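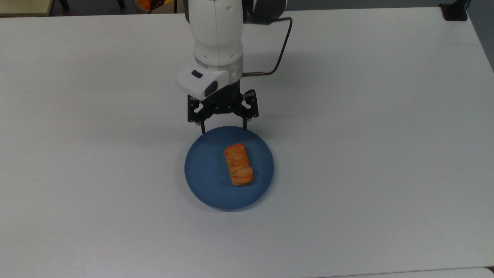 Das Anstandsstück, also jener letzte Rest, den alle wollen und niemand nimmt, ist in der Literatur zur Tischgemeinschaft auffallend schlecht versorgt. Wir haben seine Verweildauer in der Teeküche in Flestcombe an 62 Nachmittagen protokolliert. Wie wenig es zur Versuchung braucht, zeigt Abb. 3: ein runder blauer Teller auf weißer Tischfläche, darauf ein einziges Stück, orange und zum Essen gedacht. Teilt man es, gilt die Beobachtung als beendet, auch wenn die kleinere Hälfte liegen bleibt - eine Regel, die in der Projektgruppe mehr Streit auslöste als die gesamte Statistik.

Der Median lag bei 11 Minuten, das Maximum bei 324. Im letzteren Fall war das Stück Gegenstand dreier höflicher Angebote und wurde schließlich gegen Abend ohne Zeugen verzehrt. Ein Einfluss der Tellerfarbe ließ sich nicht prüfen, denn der Versuchsplan sah nur Blau vor.

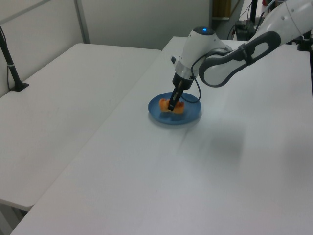
Naveed Kakakhel wandte nach Durchsicht des Manuskripts ein, Höflichkeit sei hier überschätzt; man messe vermutlich bloß, wie satt die Leute um drei Uhr nachmittags noch seien. Das Mittagessen haben wir in der Tat nicht erhoben. Für die zweite Erhebung in Drostard ist eine entsprechende Frage vorgesehen, ebenso ein weißer Teller.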